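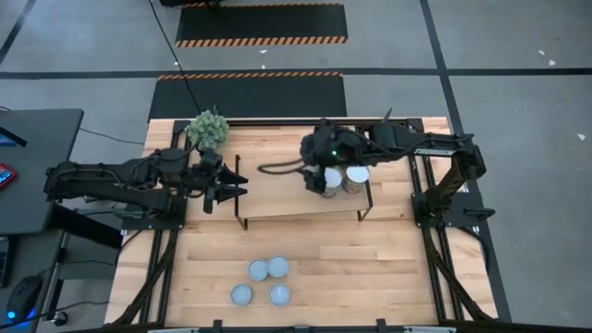

Brukside Shared Workshop: Notes from a Monday Visit

I went to Brukside on a Monday in September to look at the two-arm table that Loredana Leone has been building there. I have a single-arm setup in my garage and wanted to know what the second arm costs in wiring, floor space and patience before I commit to one. These notes cover the frame, the mounting, the shelf test and a few items I plan to copy. They are written up from a notebook, so some parts are more complete than others.

Getting there

The workshop is in the old Miltwood building, ground floor, entry from the loading side. Visitors sign in at the front desk and are sent down the corridor past the welding bay. Parking on the street is limited to two hours, which was not enough. Membership includes bench time and use of the saws, while the larger floor plots are rented by the month. Leone's plot is one of those. She has a day job in packaging machinery and works on the table in the evenings and on the days she has free.

The frame

The structure is black aluminum extrusion with a butcher-block top dropped into it. Angled struts run down toward the floor at the corners. Leone added them after the first version, which had square corners and nothing else. With both arms moving at once, that frame racked sideways far enough to spoil a taught position. Her measurement at the time was 10 mm of sway at the arm base under a hard stop. With the struts in, she says she can no longer read it on the same indicator.

The extrusion was bought cut to length from Caruso, a local metal supplier with a counter two streets away. She advises paying for the cuts. Her first set was cut in the workshop on a miter saw, and the ends were out of square enough that the brackets pulled the frame into a slight twist when tightened. My own frame has the same problem and I had been blaming the floor.

Each arm sits on a black mounting plate at its own side of the table, so the two reach inward from left and right. I asked why she had not put both along the back edge. She had tried that on paper, and the elbows met over the middle of the table in most of the poses she cared about. Side mounting leaves a shared zone in the center and a private zone in front of each base. The shared zone is where all the difficulty is, so it helps to know exactly where it begins.

The top was an offcut from a kitchen job. It was sanded and finished in place. The finish is glossier than I would choose, and the overhead lights show up in it. Leone agrees that a matte coat would be easier on the cameras. She has not redone it, as stripping the top means taking both arms off and repeating the calibration.

Arms and wiring

The arms were bought used as a pair. The total for the project so far is $2249, excluding the arms and the computer. That figure covers the extrusion, plates, fasteners, power distribution, cable, an emergency stop circuit and a box of connectors that she describes as the most annoying purchase of the lot. I had budgeted less than half of that for the same items and will be revising my spreadsheet.

Cables run along the outside of the links. Inside routing would be neater, but every fault she has had so far was in a cable, and outside routing means a replacement takes minutes. The wrist camera on the left arm is fed the same way. She leaves slack at the wrist and fixes the run again farther up, near the elbow. The slack needs to be set with the wrist at its rotation limit, in both directions. If you set it in the home position, it will look correct and then pull out the connector on the first full turn. I can confirm this from experience.

Power comes in from behind the table. Each arm has its own supply and its own breaker. The stop button cuts both. There is no provision for stopping one arm alone, and she does not want one.

The shelf test

The current task is stacking and unstacking groceries on a small raised shelf. The shelf has a pale wood top on a thin black metal frame, and it stands on the table without being fastened. Cans go up onto it and come down again. It sounds trivial, and with a single arm on an open table it more or less is. The shelf changes it in three ways.

First, there is now an obstacle that the arm must clear on the way in and again on the way out, with a can in the fingers the second time. Second, the bars at the ends of the shelf stand higher than the plank, so a sideways approach at low height is ruled out and the gripper has to come from above. Third, cans placed side by side leave very little room for a finger to go down between them.

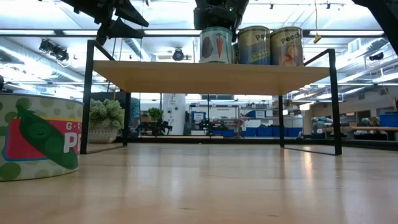 The spacing problem took up most of our discussion. A parallel gripper needs clearance for the thickness of each finger plus whatever error there is in the position estimate. Leone's rule is to leave 30 mm between cans when placing. If a person has set them out closer than that, the program has to choose a grip direction that puts the fingers front and back, where there is open air. This works for a single row. For two rows she has no good answer yet, and she would like to try a small push with a closed gripper to open a gap before the pick.

The second arm is there for reach. From the right-hand base, the far end of the shelf is close to full extension, and the position error grows noticeably out there. Handing the far end over to the left arm keeps both of them in the comfortable part of their range. The program assigns each can to an arm before anything moves, and only one arm is allowed into the shared zone at a time. The other waits outside it. This costs cycle time. She ran it with both arms in the zone for a week, bent a finger, and went back.

I asked for numbers. Her last full log was a set of 100 placements onto the shelf, done with the can positions varied by hand between runs. She would not quote me a success rate from it, on the grounds that she had changed the grip force partway through and the set was therefore two half sets. I think that is the right call, although it left me without a number.

Grip force deserves its own paragraph. Full cans are heavy for an arm this size and the labels are smooth paper. Too little force and the can slides down in the fingers during the lift. Too much and the label tears, after which the surface is different and the next run cannot be compared with the last one. She now sets the force using an old can kept for that purpose and checks it at the start of each session.

Software

The control code is her own, in Python, with a planning layer she calls Kina. Kina takes a list of objects and a list of target positions and returns an ordered set of moves with an arm assigned to each. It does not plan continuous paths. Each move is built from fixed segments: up, across, down, close, up. Leone considers this a limitation. I consider it a feature for a table this size, as you can predict by eye where an arm will go next and stand somewhere else.

Calibration between the arms is done by bringing both grippers to the same machined pin, one after the other, at several places on the table. The procedure takes most of an hour. She repeats it whenever a base has been unbolted, and also after any crash that was loud enough to bring someone over from the next plot.

Floor plan

The plot is larger than it needs to be for the table alone. Leone allows a full arm length on every side, plus a desk off to the left for the computer. The walkways are taped on the concrete. Her view is that a desk within reach of the stop button is worth more than a second monitor, and I noted that mine is on the opposite side of the garage from the button.

What I am changing at home

The corner struts go in first. I have the extrusion already and need only the angle brackets. The frame ends will be recut at Caruso if they will take material they did not sell me.

Next is the wrist cable, which will get its slack set at both rotation limits. The desk moves to the button side.

The second arm is postponed. The mechanical part looks manageable, but the shared zone logic is more work than I had assumed, and I have not yet got one arm to place a can on a shelf without touching the uprights. Leone has offered to send the segment definitions from Kina so I can test them on a single arm. I have a shelf of similar height to build before they are of any use, and the plank for it is clamped up on the bench now.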